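List: bimanual-talk
Subject: Re: chunk length and the basket task
Sent: October

Drotach wrote:

> We tried your shorter action chunks on our folding rig and got
> jerkier motion and no real gain. Are you still seeing an
> improvement, or was it down to the seed? Also, did the Rena
> baseline get the same demos?

Hi all,

Yes, still seeing it, and I'm more excited than I was last month! We trained with 3 seeds this time and the ordering held for every one of them. Same demos for Rena, same cameras, same training time. The only thing we changed was how far ahead the policy commits before it looks again.

The jerkiness is real, and we had it too. What fixed it for us was blending the overlapping chunks, with the newest one weighted a bit more heavily than the usual recipe suggests. If you average them evenly the arm dithers over the cloth, and if you take only the newest you get the twitching you describe. I'd try the weighting before you give up on short chunks - it's a small change in the code and you don't have to retrain.

The numbers: 54 test runs per policy, all starting with cloth in the basket, split evenly over the 3 seeds. The long-chunk policy does fine when the top piece is sticking up. Its trouble is with dark cloth bunched together, where it picks a spot early and closes on nothing. The short-chunk one has another look on the way down and shifts over. I could watch that little correction all day, it's lovely.

Left arm at the basket, right arm waiting over the table:
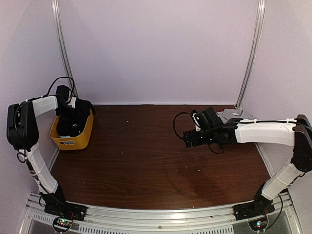 Novosov wondered whether the gain would survive a change of cloth colour, and would like to see the grasp failures kept apart from the dropped pieces before believing any of it. Fair enough on both counts. I've only split them for one seed so far, and grasp failures are where nearly all the difference sits. Drops look much the same either way.

Colour is next. I'll also run the Ponce weights with roughly 4 times the blending window, as they were trained on lighter fabric. If anyone has a log of grip force over time for thin cotton, I'd love a copy.

Cheers from the basket end of the lab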